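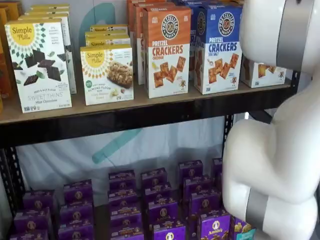 The Muron shelf-facing fault is the name commonly given to a recurring failure in the Mirani restocking system, in which a robot arm working at a grocery shelf lays a carton down on its side and then goes on treating it as if it were standing up. The fault came to light in July at the Muron test shop run by Wumon, a small maker of shop-floor automation, and it remains one of the better-loved cautionary tales among people who teach machines to handle packets of crackers.

Background

Mirani was written to keep packaged goods upright, facing forward and in neat rows. It plans each placement from a stored height for the product, and checks the result afterwards with a second program called Torkel, which looks for the front of the carton. The trial used ordinary snack boxes, light and slippery things that will tip if they are nudged a little too low or let go a little too soon.
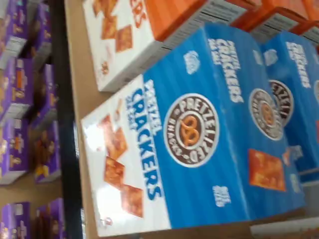
Written by the Wumon shelf-handling editor

Pretzelized pretzel crackers come in a blue box with the round brown badge on its broad face, and a carton lying on its side still shows that badge very clearly. Torkel had been taught to look for the badge and took no notice of which way up the lettering ran. It therefore passed the placement – quite cheerfully, one might say – and Mirani moved along to the next item, believing the space above the fallen box to be taken.

Effects

Of 906 placements in the trial log, six were passed in this way. None caused injury, but in one case the arm lowered a further carton onto a fallen one and kept pressing until its force limit stopped it. The limit had been set at 100 newtons, and the crushed box was all there was to show for it. The safety review that followed was more worried by the pressing than by the tipping, as a shopper's hand could one day be in the same spot.

Remedy

Wumon lowered the force limit for light cartons and taught Torkel to read the direction of the printing as well as the badge. A failed check now halts the arm and calls a member of staff. The older version is still kept at Muron for training, where newcomers are asked to find the fault for themselves before they are shown the log.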